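Equipment planning meeting, Wenville site
May 7, 2019
Minutes (my turn to write them up, so blame me for the spelling)

We got going late because the big room was double-booked and we all had to squeeze into the one next to the loading dock. Everybody from the kitchen automation group was there, plus two from purchasing and one from facilities. Last meeting's minutes were approved with one fix: the gripper quote was for the pair, and I had written it down as each. Sorry about that!

1. Where we stand on money

Purchasing went first. The equipment line for the Kaijage project is still open, and anything we want delivered before the end of the year has to be ordered by October. After that it rolls into the next budget and we get to argue for it all over again (I did that last year and would love to skip it). There was some grumbling about the shipping costs on the last order, and purchasing will ask if we can combine deliveries with the warehouse team.

2. Arms: Latov or Festholm

This took up most of the meeting. Latov quoted us 16 weeks for a two-armed unit, with grippers and setup included. Festholm can do 20 weeks, but they throw in a second set of fingers and a longer service plan. I like the Festholm service plan a lot - we spent way too much of the winter waiting on somebody to call us back. Purchasing likes Latov's payment terms. Facilities doesn't care which one it is as long as it fits through the door, and asked for crate sizes from both. I said I'd get them.

We went back and forth on whether we need two arms at all. A single arm would save real money, and one of our group made a pretty good case that most of the tasks on our list are one-handed. The other side of it is that pots and lids and jars want two hands, and we'd be kicking ourselves in six months. We took a show of hands and two arms won, though it was closer than I expected.

3. Simulation work

Next up was the sim kitchen, which we're using to sort out reach and counter layout before we spend anything on the real one. The new counter run is loaded and we talked through it on the big screen.

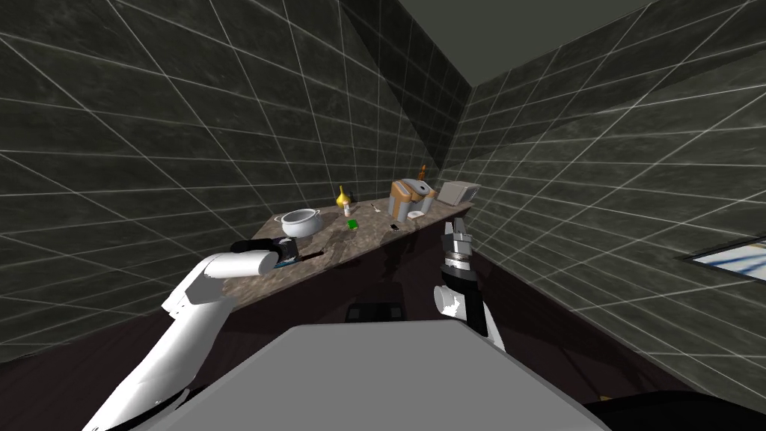 Sim kitchen, both arms at the long counter. Coffee maker and pot are in, window is on the right wall.

The main worry is the far end of the counter. We've got a gray boxy appliance sitting back there near the corner, and the question was how far we want the robot to have to go for things like that. If the answer is "all the way," we need either a longer arm or a base that moves, and the base is a separate quote. I asked for reach numbers at three spots along the counter so we can compare both vendors on the same terms. The sim folks said they can have those for the next meeting.

Someone also asked if the dark tile and the dark cabinet should stay as they are. The vision people want to keep them, and they'd like a lighter version of the room too, so we can test against both before we pick cameras. Fine by me, it costs us nothing but some computer time.

4. Small stuff for the test kitchen

We agreed to set aside $1,000 for real cookware and countertop appliances. Facilities asked us to please buy things we can replace easily when they get dropped. We will be dropping them. I suggested matching the sim list as closely as we can, starting with a white pot with two side handles, a coffee maker and a few bottles in different shapes. No objections, and two people offered to bring in old toasters from home, which I think is great.

5. Power and floor space

Facilities needs to know what outlets we want before they can price the electrical work. We couldn't give an answer without the vendor specs, so this one is parked. They did say the floor in the back bay is fine for the weight of either unit.

To do

Me: crate sizes and power specs from Latov and Festholm.
Sim group: reach numbers at three counter spots, lighter room version.
Purchasing: combined shipping, plus a price on the moving base.
Facilities: measure the dock door and the hallway behind it.

Next meeting is in two weeks, same time, and I've already booked the big room.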